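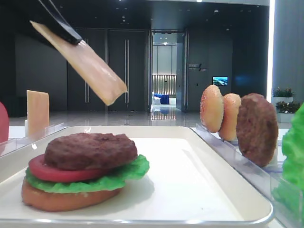

Burger assembly on the white tray: bun, lettuce, tomato and patty, with the cheese slices next.

Plosia prep line, progress report for February
Prepared by Afroza Begum for the Clemska fund

Work this month was on the build order for the standard burger. We settled on bottom bun, lettuce, tomato, patty, cheese, top bun. The earlier order had the cheese under the patty, and the slice kept sliding out at the side.

Slices now stand upright in a clear acrylic holder along the left of the table. They used to lie in a stack and were slow to separate. The large white tray stays – its raised rim keeps everything in one place.

We completed 454 builds against a target of 400. In 200 of these the patty ended up off center by more than we would like. Most were still acceptable, but Yang has asked for a tighter limit and we agree with that.

Spending was within budget. Of the 2000 dollars set aside for trays and holders, 400 is left. The second holder from Purkine has not arrived.

Next month: repeat the builds with the new patty limit, then start on the top bun – the last step we have not timed.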